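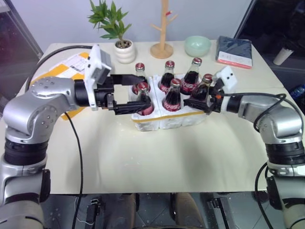 When I came to Kesungate in October, the first thing I learned was how to return a bottle. The woman in the shop on my street took my two empty lemonade bottles, looked at the necks with her thumb, and gave back only one. It had a small chip on the lip. For the other she put a coin in my hand.

In the town where I grew up we threw glass away, so this was new for me. In Kesungate the deposit never stopped. The large supermarkets tried twice to end it and both times the customers went on carrying their empties to the small shops, which then sold more bread and milk as well.

The system is simple to explain and hard to keep running. A bottle goes out full, comes back empty, is washed, and goes out again. At the Floltura washing hall, by the river, a good bottle makes this trip 24 times before it is melted. On an ordinary morning the hall takes in around 2000 bottles, and in summer the yard is full of crates before six o'clock.

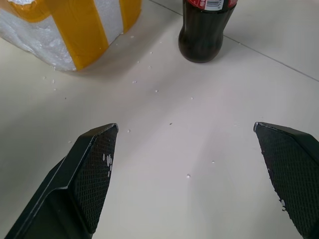
The noise inside is strong. The workers wear ear protection and speak with their hands, and after one hour I could understand the signs for "stop," "lid" and "coffee." Labels are the biggest trouble. The old paper ones float off in hot water, but the shiny plastic ones, which many soda makers prefer now, stay on and must be scraped.

Lasia, the next town up the valley, has no washing hall. It gave up its own when the roof became too expensive to repair, and for some years its glass went to the landfill. Now a truck from the Seol dairy brings the empties down together with its milk bottles. The drivers complain about the extra weight on the curves. They told me also that people wait for the truck at the roadside – often children, who are allowed to keep the deposit.

I asked in the hall which bottle was the oldest one they had seen. They keep it on a shelf in the office, thick and a little green, with the name of a brewery that closed long ago. Somebody had returned it in a normal crate, between the others, and had received the normal coin.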